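社内ニュースレター 1月号
文書管理だより:保存期間表の改訂と旧書式の取り扱い

Nagano事業所では、1月の受付分から文書保存期間表の改訂版を適用しています。改訂の対象は購買、設備保全、品質記録の三分類で、経理および人事の分類に変更はありません。以下、問い合わせの多い箇所を中心に要点を記します。

1.起算日の統一
これまで購買関係の文書では、発行日を起算日とする部署と、検収日を起算日とする部署が混在していました。改訂版では検収日に統一します。検収を伴わない文書(見積依頼書、辞退届、単価通知など)は、従来どおり発行日を用います。分割納入の場合は最終回の検収日を起算日とし、途中回の検収書は最終回分と同じ綴りに入れてください。すでに倉庫へ移した箱については、背ラベルの起算日を書き換える必要はありません。廃棄予定月の計算は台帳側で行います。

2.設備保全記録の区分
点検票と修理報告書は、旧表では同一の区分でしたが、改訂版では別区分になります。点検票は次回の定期点検が完了した時点で保存期間に入り、修理報告書は該当設備の除却まで保存します。両者を一枚にまとめた旧書式を使っている部署は、修理の記載が一行でもあれば修理報告書として扱います。旧書式の在庫は使い切って構いませんが、増刷の申請は受け付けません。

設備番号の付け替えがあった場合は、新旧両方の番号を表紙に記入します。Vonard棟からの移設分は旧番号の頭に「V」が付いており、台帳ではハイフンを省いた形で登録されています。検索時に該当なしと表示される例の大半は、このハイフンの有無によるものです。

3.電子化した文書の原本
スキャン後の紙原本は、登録完了から90日間保管したのち廃棄できます。ただし、押印または手書きの追記がある品質記録は対象外とし、紙の原本を正とします。解像度の下限は従来と同じです。両面原稿の裏面が白紙であっても、ページ番号が印刷されている場合は省略せずに読み込んでください。カラーの付箋が貼られた原稿は、付箋を付けた状態と外した状態の二通りを同じファイルに収めます。

登録時のファイル名は「分類記号_文書番号_版」の順とし、区切りには半角の下線を用います。日付はファイル名に含めず、属性欄に入力します。全角文字の混入は取り込み処理でエラーになりますが、エラーの通知は翌朝まで届きません。急ぎの登録では、送信前に属性画面の確認欄を参照してください。

4.保管箱と外部倉庫
外部倉庫のRatsideへ預けている箱は、12月末の棚卸で312箱でした。このうち33箱は廃棄予定月を過ぎており、各部署の承認待ちです。承認依頼は台帳から自動送信されています。依頼を受け取った文書責任者は、廃棄、延長のいずれかを選択し、延長の場合は理由欄に根拠となる契約番号または案件番号を記入してください。「念のため」「要確認」のみの記載は差し戻しの対象とします。

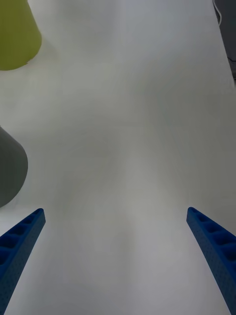

箱の取り寄せは、午前10時までの申請で翌営業日の午後に届きます。一回の取り寄せで閲覧できる期間は従来どおりで、期間を超える場合は返却の上、再申請が必要です。取り寄せた箱に別の文書を追加することはできません。追加が必要な文書は新規の箱に入れ、備考欄に関連する箱番号を記載します。

箱はJindineの規格箱に限ります。旧型の箱は蓋の寸法が異なり、棚の段間に収まらないため、倉庫側で受け取りを断られます。詰める量は箱の上端から指二本分を空ける程度を目安とし、金属製の綴じ具は外してください。樹脂製の綴じ具はそのままで差し支えありません。箱の側面に記入するのは箱番号と部署記号のみで、文書名や取引先名は書かないでください。

5.説明会
改訂内容の説明会を第二会議室で開きます。所要時間はおよそ60分、開始は午後3時です。前半で改訂版の読み方、後半で台帳の操作を扱います。説明は文書管理担当のRoss Sutherlandが行い、資料は日本語版と英語版を用意します。各部署の文書責任者は、出席できない場合は代理を立ててください。代理の登録は不要です。

改訂版の保存期間表は共有フォルダの「規程・様式」に置いてあります。旧版は参照用として同じ場所に残しますが、表紙に「旧」の表示があるものを新規の登録に使用しないでください。分類に迷う文書は、箱詰めの前に文書番号を添えて文書管理担当まで連絡をお願いします。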